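What the scheduling system changed at our place

8 June 2021

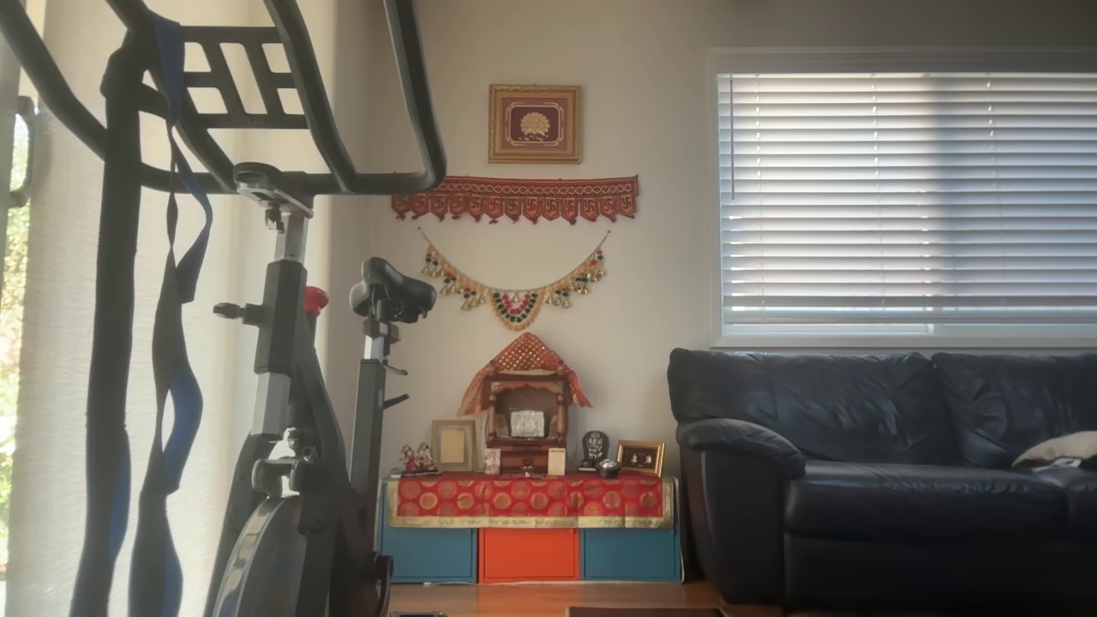 I have worked from home for most of the past year, doing rotas and bookings for a cleaning firm called Skavness. We send people into private houses to do the weekly clean. My part used to be fitting the cleaners to the houses, ringing round when someone was ill, and keeping the notes on each home. In the spring the firm brought in a piece of software called Eline to do the fitting, and a few people have asked me how it has gone, so I am writing it down once.

The old way was a spreadsheet and my memory. We had 574 addresses on the books when the switch was made, plenty of them on fortnightly visits, and each one came with its own notes. One house wants shoes off at the door. Another has a dog that has to be shut in the utility room first. If there is a home shrine, we want to know whether the family would like it dusted round or left alone altogether, and it goes down in their words. A black leather sofa gets a dry cloth unless they tell us otherwise. Exercise bikes are wiped down but the settings are left where they are. A rider who has found the right saddle height does not want to find it again, and we have had complaints about that.

Eline does not care about any of this unless it has been typed into the right box. That was my first 12 days with it, typing. The notes had grown over years and were written by different people, so "careful in lounge" could mean a glass table or a sleeping baby. I rang the customers where I couldn't work it out. Most were pleased to be asked. One man had moved out and his daughter had been paying for the clean ever since, which we should have known.

Now the rota comes out each evening without me. It works out travel times, checks who has keys, and sends every cleaner a list on their phone with the notes for each room. If someone calls in sick it offers the job to whoever is nearest and has been to the house before. That used to be the worst part of my morning and I don't miss it.

The cleaners are divided. Chidubem Usman has been with us longer than I have and he likes it. He gets his list the night before, he does less driving, and he says the room notes are better than anything he was given on paper. He has had fewer gaps in the middle of the day too, and those gaps were never paid.

Charito Fajardo is less keen, and I think she has a point. The software gives each house a standard time based on its size. A front room with a sofa, a set of blinds and a hard floor is down as so many minutes, and it makes no difference whether the shelves are bare or covered in small things that have to be lifted one by one. Beads, bells, little figures and picture frames all take time if you do them properly. She was going over on 3 of her regular houses every week, and the system marked her as late for the next one. On the old rota I would have known that and left her a longer gap without anyone mentioning it.

I raised it with the office and we can now add time by hand to any address. It has to be done by me, with a reason, and it has to be renewed in June and again at the end of the year. I have done it for Charito's three and for several others. I also asked for the late marks to be taken off her record and they were.

My own hours have gone down by 5 a week. I was told this before the switch, so it wasn't a surprise, but it does show in the pay. What I do now is mostly talking to people on the phone and correcting notes. I know less about where everyone is than I used to. When a customer rings to ask if their cleaner is on the way, I have to look it up like they could, and twice I have been slower than the customer.

There is talk of trying a robot vacuum in the larger houses, one that the cleaner would bring along and set going while doing the kitchen. The office has had a quote. Chidubem wants to know who carries it up the stairs. Charito wants to know if its time comes off hers. I have passed both questions on and will write again when I get an answer.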